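Home | Modules | Handouts | Reading room | Contact

Small Rooms, Session 5: how we furnish from the edges in
5 May 2018
Faraji Langat

Right, last time we did kitchens and I ran over, so I'm keeping this one shorter. Bring a tape measure next time, please (a cloth one is fine).

What I want you to think about is where people put the biggest thing in a room. When I surveyed the terraces at Lultlow I went into 27 front rooms, and in nearly all of them the sofa was hard against the longest wall. I asked why and mostly got a shrug. The radiator was there, or the telly point was, or the last people had it like that. Fair enough! But a gap of even a hand's width behind a sofa changes how the room sounds and how the curtains hang, and it lets the wall breathe if it's an outside one.

Floors come into it as well. A mat or rug marks out a part of the floor as being for something, and people walk round it without thinking.
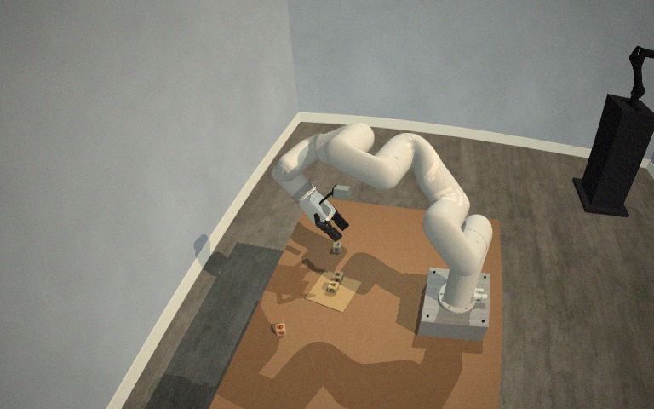 Walking routes

Draw your room from above and then draw the line you take from the door to the window. Do it from memory first and check it afterwards – you'll be surprised how often you've drawn a straight line through a chair. I allow 700 millimetres for a route used every day, a bit less for one that's only used to reach a cupboard. In the Mfaume flats the architect drew beautiful wide routes and then the doors opened the wrong way across them.

Tables are the awkward ones. A long table wants space on both sides, and in a small room it gets it on one. I'd sooner see a narrow table with people sitting along both sides than a deep one shoved into the corner and covered in post.
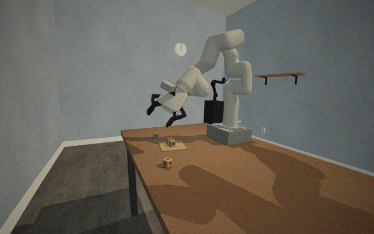 Faizal Osman wrote back after last year's handout that I'm too hard on corners, and that in his mother's house the corner table was the only place anyone ever did their homework. I've thought about that a lot and he's probably right, so treat the corner rule as a habit of mine and argue with it in your essays.

Colour, quickly. Pale walls with a darker floor is the safe choice, and it does push the walls back a little. Go and sit in the Pretiren reading room in the morning and again late in the afternoon, and write down which wall you'd call the lightest each time. 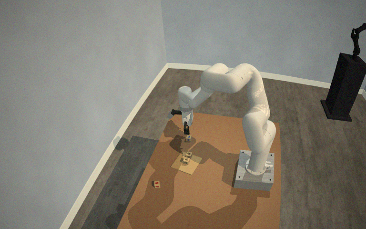 Fig. 3. Tan mat on a dark grey floor.

For July: one room, drawn to scale, with the walking routes in red and a page on what you'd move.

Related handouts
Kitchens and the reach of an arm
Doors that open the wrong way
Dandberg housing: plans and notes
Reading list, Small Rooms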